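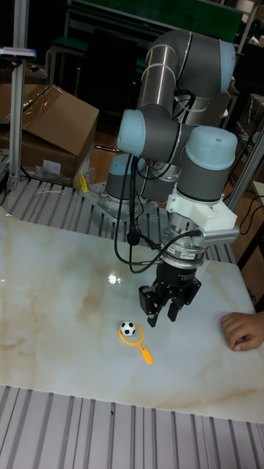
Ball on magnifier, gripper above it, Rutdale bench.

Tirnden grasp ordering: FAQ

Questions we keep getting by mail, answered in one spot. Last touched in June. If yours isn't in the list write to Haf Skyrme (method, paper) or Urho Rissanen (code, bench, anything with a cable on it).

What is Tirnden?

A way of picking the order in which an arm should move things when one thing rests on another. It scores every object in view for "can I take this now without disturbing something else" and goes for the best score. Then looks again. No full plan up front.

Why not a full plan?

Tried it. The first version planned the whole sequence and stuck to it, and one ball rolling two inches killed the run. Replanning after each move costs a little time and saves a lot of runs.

What's the headline result?

182 successful clears out of 200 trials, two-object stacks, our own bench. A clear means both objects end up in the right bin, bottom object not knocked off the table at any point. Old fixed-order version was a good deal worse, see table 2 of the paper. We haven't tested on anybody else's bench so please don't quote it as a general number.

What were the failures?

Mostly the round stuff. Seven of the 18 were balls squeezed out sideways by the fingers. The rest are a mix: bad mask, arm timeout, one where the bin had been left in the wrong place and we counted it anyway.

Which objects do you use?

Cheap toys. Balls, rings, cups, play tools, blocks. Full list with sizes is in the download, file is called objects_final2 (sorry). Toys are good becuase they're light and brightly colored and you can get the same one again when one cracks.

Why are thin flat things so hard?
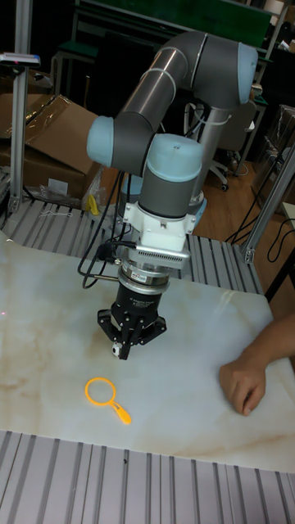

Flat objects give the fingers very little to close on, and depth is noisy near the table, so the scorer tends to rate them lower than it should. We now add a shape prior that looks for a graspable part before it looks at the whole outline. A toy magnifying glass like the orange one lying flat on the table is a good case: the ring is hollow, so the center of the outline is just tabletop, and the old scorer happily aimed right there. With the prior on, it goes for the handle or the rim. Handle is preferred, rim is the fallback.

Does table color matter?

Yes, more than we'd like. A glossy top throws highlights and the mask network sometimes calls a highlight an object. Veined or patterned tops add a few false edges as well. We train with both. If you have a matte gray table your life will be easier.

Do I need the same arm?

No. Girkik (our control layer) wants joint positions at a steady rate and a gripper with open/close and a width reading. That's it. Swap the config, rerun the hand-eye calibration, check your tool length. Check it again. Most of the "it grabs air" mail we get is tool length.

Two fingers or three?

Either loads. The 200 trials were all two-finger though, and the scorer weights in the download are for that. Three-finger weights exist but they're rough and not in the paper.

How much data to retrain for new objects?

15 labeled scenes per new object got us most of the way. More helps for anything see-through. Vary what it's sitting on, not only where it's sitting, otherwise the model learns the pair and not the object.

Can a person be at the table while it runs?

On our bench, yes, at reduced speed and after our own risk check. Yours is your call, do your own check. The method has no idea what a hand is. It treats one as an obstacle in depth and that's all, so it is NOT a safety feature and shouldn't be used as one.

What's Sikora then?

The older code base. Same group, planner up front, no relooking. Kept online for people who want to reproduce the comparison. No fixes going in.

Stacks of three or more?

Runs, but we don't report it. The scores get mushy once the bottom object is mostly hidden. Haf is working on this, ask again after the summer.

It runs but stops after the first pick?

Relook flag is off by default in the release. Known, dumb, will be fixed. Set relook to true in the main config and restart the whole thing, reloading isnt enough.

License, citing?

Free for research use, terms are in the repo. Cite the paper and not this page. Commercial use, mail Urho first.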